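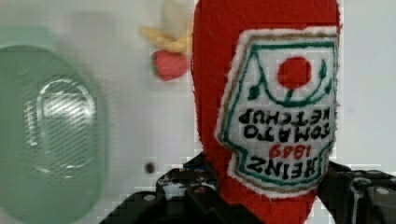
Clesent 是一款用于 WordPress 网站的图库插件，由 Plidska 工作室开发和维护，适合商品页、作品集和文章配图较多的站点。插件读取媒体库中已有的图片，按照所选布局生成图库，原图不会被改动。每张图片可以单独设置焦点，裁切缩略图时以焦点为准。比如一只倒着的红色毛毡番茄酱瓶，瓶身又高又满，占去右边一半画面，白色标签上绣着 HEINZ 和 1869，按默认的居中裁切很可能只留下一块红色；把焦点放到标签上，正方形缩略图里就能优先保留标签部分。字是倒的也没有关系，焦点只记录位置，不识别文字，也不会自动旋转图片。需要旋转时，请在媒体库里先处理好，再回到图库刷新缩略图。

产品概述

Clesent 分为基础版和完整版。基础版可以在插件后台直接启用，完整版需要填写授权码。两个版本使用同一套数据，从基础版升级到完整版时，已经建好的图库、焦点位置和说明文字都会保留，不需要重新录入。授权到期以后，前台图库照常显示，只是不再收到更新，也不能新建完整版专用的布局。

插件的设置页共有 31 个选项，按“布局”“缩略图”“说明文字”“灯箱”“性能”分在不同的标签下。大部分选项有默认值，第一次使用时可以不改。每个图库也可以单独覆盖全局设置，覆盖过的选项旁边会出现一个“还原”链接，点击后重新跟随全局。

布局

完整版提供四种布局，基础版提供其中的网格和单行。

网格：所有缩略图同样大小，按行排列。列数可以按屏幕宽度分别设置。最后一行不满时，可以选择左对齐或居中，也可以选择把最后一行隐藏到“加载更多”之后。

瀑布流：宽度固定，高度按原图比例。适合横图竖图混放的作品集。瀑布流不裁切图片，因此焦点设置在这种布局中不起作用，但数据仍然保存着，换回网格时继续有效。

单行：图片排成一条，左右滑动浏览。触屏设备可以直接拖动，桌面端显示前后箭头。箭头颜色跟随主题的链接颜色，也可以自行指定。

主图加缩略图：上方一张大图，下方一排小图，点击小图切换大图。这是商品页用得最多的一种。小图也可以放到左侧，竖着排列，窄屏时自动回到下方。

布局切换不影响图片顺序。顺序在图库编辑页中拖动调整，也可以按文件名、上传时间或标题排序。选择自动排序以后，拖动功能会关闭，想恢复手动顺序，把排序方式改回“自定义”即可，原来的手动顺序还在。

焦点与裁切

在图库编辑页点击任意一张图片，右侧会打开图片面板，面板里有一个圆点，拖到需要保留的位置后保存。下方同时显示正方形、横幅和竖幅的裁切预览。预览与前台使用同一套裁切规则，看到的范围就是访客会看到的范围。

焦点保存在图库里，而不是保存在图片上。同一张图片放进两个图库，可以有两个不同的焦点。如果希望所有图库使用同一个焦点，在面板里勾选“作为此图片的默认焦点”。之后新建的图库会自动读取这个默认值，已有图库不受影响。

主体靠近图片边缘时，裁切框最多移动到边缘为止，不会用空白补齐。如果裁切结果仍然不合适，可以把这一张改为“完整显示”，插件会把整张图缩进缩略图的格子里，两侧或上下用背景色填充。背景色默认为透明。

修改焦点之后，旧的缩略图不会马上消失。插件先生成新的文件，再替换页面中的地址，最后删除旧文件。使用缓存插件的站点可能要清除一次页面缓存才能看到变化。

说明文字与替代文本

每张图片可以填写标题、说明文字和替代文本。默认情况下，三项都从媒体库读取。在图库里改写以后，只对当前图库生效，媒体库里的内容不变。

说明文字可以放在图片下方，也可以叠在图片上，或者只在灯箱中显示。叠加显示时，文字底部会有一层半透明底色，深浅可调。说明文字过长时，前台按设定的行数截断，灯箱里显示全文。

替代文本供屏幕阅读器使用，建议写明图片内容，不要堆砌关键词。留空时，插件输出空的替代文本，不会拿文件名代替。编辑页顶部有一个筛选项，可以只列出没有填写替代文本的图片，批量补写时比较方便。

灯箱

点击缩略图打开灯箱，可以查看大图。灯箱支持键盘操作，左右方向键切换，Esc 键关闭，关闭后焦点回到原来点击的那张缩略图。手机上可以用双指放大，向下滑动关闭。

灯箱中是否显示下载按钮、页码和分享链接，分别由独立选项控制，默认全部关闭。打开下载按钮时请注意，访客下载到的是设置中指定的最大尺寸，如果没有指定，则是原图。对原图有保护需要的站点应当先填写最大尺寸。

不需要灯箱的图库，可以把点击动作改为“打开链接”或“无动作”。选择“打开链接”后，每张图片的面板中会多出一个链接输入框，没有填写链接的图片点击时没有反应。

加载与性能

图库中首屏以外的图片采用延迟加载。首屏图片的数量默认自动判断，也可以手动填写。页面预留了缩略图的位置，图片载入时下面的文字不会跳动。

脚本和样式只在包含图库的页面中加载。使用页面构建工具的站点，有时插件无法判断某个页面是否包含图库，这时可以在“性能”标签中打开“始终加载”，或者在该页面的编辑页单独勾选。

单个图库包含 200 多张图片时，建议打开分页或“加载更多”。不分页也可以正常显示，不过编辑页打开会变慢，配置较低的主机在批量生成缩略图时可能超时。超时以后不必从头开始，再次点击“继续生成”，插件会接着未完成的部分处理。

主题兼容

Clesent 不要求特定主题。为了减少样式冲突，插件的样式名都带有前缀，字体和文字颜色跟随主题。

Ninetti 主题内置了 Clesent 的样式，启用后图库的间距、圆角和按钮与主题其他部分一致，不用另外调整。Menon 主题的文章页使用自己的图片灯箱，与 Clesent 同时启用时，点击图片会先后弹出两个窗口。解决办法是在 Menon 的“媒体”设置中关闭主题灯箱，或者在 Clesent 中把点击动作改为“无动作”，保留一个即可。

其他主题如果也自带灯箱，处理方法相同。如果主题没有提供关闭灯箱的选项，请把主题名称和页面地址发给支持人员，我们会查看是否可以在插件一侧避开。

子主题中可以放置自己的模板文件，覆盖插件默认的输出结构。模板文件的说明在安装包的文档目录中。升级插件时子主题中的模板不会被覆盖，但如果默认模板的结构有变动，后台会提示哪些自定义模板需要检查。

安装步骤

先在后台的“插件”页面上传安装包并启用。启用后左侧菜单出现“Clesent 图库”，进入后点击“新建图库”，从媒体库选择图片或直接上传。选好布局，保存。

接着打开需要放置图库的文章或页面，在区块编辑器中添加“Clesent 图库”区块，从下拉列表中选择刚才保存的图库。仍在使用经典编辑器的站点，可以复制图库列表中的短代码，粘贴到正文里。同一个图库可以放在多个页面，修改一次，各处同时更新。

完整版用户还需要在“授权”页面填写授权码。授权码在购买后的邮件里，也可以登录 Plidska 账户查看。测试站和正式站可以共用一个授权码，条件是测试站使用正式站的子域名或者本地地址。

从其他图库插件迁移

插件自带导入工具，可以读取 WordPress 默认图库的内容，把它们转换成 Clesent 图库。转换前请备份数据库。工具会先列出找到的图库和所在页面，勾选以后才开始转换，没有勾选的保持原样。

第三方图库插件的数据格式各不相同，导入工具不直接支持。可以先把图片留在媒体库中，用“按文章选择”功能把某篇文章附带的图片一次加入新图库，顺序和说明文字需要再核对一遍。

授权与支持

完整版的单个授权可用于 5 个站点。更换域名时，在账户中停用旧域名，再到新站点启用，停用之后名额立即释放。为客户建站的用户可以把授权转到客户自己的账户，转移需要双方在邮件中确认。

支持范围包括安装、设置、升级和插件本身的错误。定制开发、主题修改和主机环境调整不在支持范围内。提交问题时请附上页面地址、插件版本、主题名称以及出现问题的浏览器。后台“工具”页有一个“复制环境信息”按钮，复制出的内容不含密码和授权码，可以直接贴在支持请求里。

插件的主要开发者是 Kayode Edet，文档中涉及模板和钩子的部分也由他编写。对模板文件有疑问，可以在支持请求的类别中选择“开发者问题”，这一类请求会转给他处理，回复通常比一般问题慢一些。

常见情况

缩略图模糊：检查“缩略图”标签中的尺寸是否小于实际显示宽度。改大尺寸以后需要重新生成一次。原图本身较小时，插件不会放大。

拖动排序后没有保存：图库编辑页需要点击右上角的“更新”。直接关闭页面时浏览器会给出提示，部分浏览器扩展会屏蔽这个提示。

前台显示短代码文字：说明插件没有启用，或者短代码被粘贴到了代码区块中。请改用短代码区块。

图片上传后不出现在选择窗口：选择窗口默认只显示图片类型。由其他插件管理的外部图片不在媒体库里，需要先导入。

停用插件后的数据：停用不会删除任何内容，重新启用即可恢复。删除插件时，默认同样保留图库数据。如果确定不再使用，请在删除前打开“工具”页中的“卸载时清除数据”，图库、焦点位置和生成的缩略图会一起删除，媒体库中的原图保留。

近期更新

本次更新增加了竖排缩略图，改善了焦点面板在平板上的拖动，修正了单行布局在从右向左书写的语言中箭头方向颠倒的问题。灯箱的页码现在会随分页正确计数。

已启用自动更新的站点会自动收到新版本。手动更新请下载安装包，在“插件”页面上传，系统询问是否替换当前版本时选择替换。更新之后如果子主题里有自定义模板，请看一下后台有没有检查提示。

产品 > 插件 > 图片与媒体 > Clesent 图库

最后更新：九月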